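Household Guides > Linen Care > Folding and Storage

Section 5: Folding flat pieces for the shelf

This section covers flat sheets, pillowcases and table covers. Fitted sheets are in Section 8, and no method I have tried makes them as square as the packaging suggests.

Before you start

Clear a plain, smooth tabletop. A bed is often recommended, but a mattress gives under your hands and the layers drift. The Parnamar folding board sold for this job is optional. I got the same result without it.

Steps

1. Lay the piece out with the widest hem at the top. Let the extra hang off the table toward you.
2. Smooth from the hem down with a flat hand. Do not pull on the corners.
3. Bring one long side over to meet the other. Match the stitched seams, not the outer edges – hems are rarely sewn as straight as they look.
4. Fold again in the same direction. Stop at 4 layers for anything slippery.
5. Turn the stack so the hemmed band faces away from you and press along the folds with your forearm.
6. Check the side before you go on. If the layers spread more than a finger's width, open the last fold and redo it.

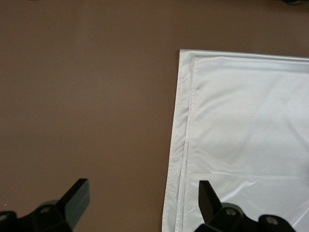 Fig. 5 – Hemmed band along the top, folded layers showing at the left side.

Note: Slightly uneven layers are fine. Kirstin Laing, who tested these steps, wanted every edge flush. Iona Ogilvie left hers as they fell, and I could not tell the two stacks apart once they were in the closet.

Caution: Do not iron over the folded stack to "set" it. On thin, shiny fabric this can leave a crease that survives the next wash. Linen sprays that claim to hold a fold did nothing I could measure.

7. Slide both hands under the stack and lift it to the shelf, folded side out.

© Dedex Home Guides | Contact | Back to top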